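Desundale Throw Pillow Insert, Rectangular
Floment Home > Bedding & Cushions > Inserts > Desundale

In stock. Ships flat, which it resents.

The cover gets all the attention. You pick it out, you pay for it, you put it on the couch, and two weeks later it looks like an envelope somebody sat on. The cover did nothing wrong. What's inside it gave up.

Desundale is our rectangular insert for people who own a cover they like and would prefer to keep liking it. It is a plain white thing. It will spend its whole life hidden inside something prettier, and it has been priced with that in mind.

WHAT'S IN IT

Crimped polyester fiber in a cotton shell, stitched closed on all four sides. We tried a zippered shell for one season so customers could adjust the fill themselves. Customers adjusted the fill themselves. The zipper is gone, and we would like to apologize to everyone's vacuum cleaners.

The corners are filled by hand before the middle is blown in. Most cheap inserts skip the corners, and you end up with four sad little ears. Ours come out square and stay that way through a fair amount of leaning, napping and being thrown at siblings.

WHICH SIZE TO BUY

Buy 2 inches longer than your cover. Yes, it will look too big on the bed next to it. Fold the insert in half, push it in to the far end, let go, and work the corners out with your fingers. If the zipper closes with no argument whatsoever, you bought too small.

For covers with a printed design, go easy. Stuff one too hard and the picture bulges in the middle and slides off around the sides, so anybody printed near an edge ends up facing the wall. The Regular fill is right for these.

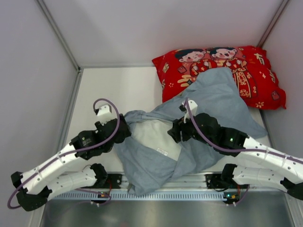

Holiday covers are the other thing we get asked about, usually in December and usually in capital letters. You do not need a second insert for them. Pull the everyday cover off, put the festive one on, and swap back when you're tired of it. One insert can serve the whole calendar, and the covers fold down small enough to live in a drawer with the good napkins.

FILL OPTIONS

Regular -- soft, sits back nicely, dents when you look at it but comes around.
Firm -- for reading in bed, bad chairs, and guests you'd like to sit up straight.
Luangrath blend -- half fiber, half shredded latex. Heavier, quieter, costs more. Chops well, if you are a person who chops pillows. We don't judge, though the product manager does.

CARE

Machine wash warm, gentle cycle. Wash two at a time so the machine doesn't walk across the floor. Tumble dry low with a couple of clean tennis balls and expect it to sound like somebody moving out. The Luangrath blend is spot clean only. Please don't put it in the dryer. Please also don't write to us asking what happens if you do.

Expect a faint warehouse smell on opening. A day by a window takes care of it.

DETAILS

Item no.: 1789
Shell: cotton, white
Closure: stitched
Pack: 2 inserts
Made by: Fimuvum, to our pattern
Cover: not included, and no, we don't sell the one you saw at your aunt's

DOES IT LAST?

We keep one on a bench in the lunch room and it has been sat on up to 2000 times, going by the tally sheet taped above it. It is flatter than it was. So are we. A shake and a few slaps bring back most of the height, and we'd still put it on a couch, maybe toward the back.

RETURNS

Unopened packs can come back any time. Opened packs can come back if a seam has failed or the fill has clumped -- send us a photo first. Inserts that have been slept on by a dog are yours now, or more accurately, the dog's.

People who bought this also bought: Desundale Square Insert, Desundale Bolster, lint roller (refill).

Page updated 24/05/2025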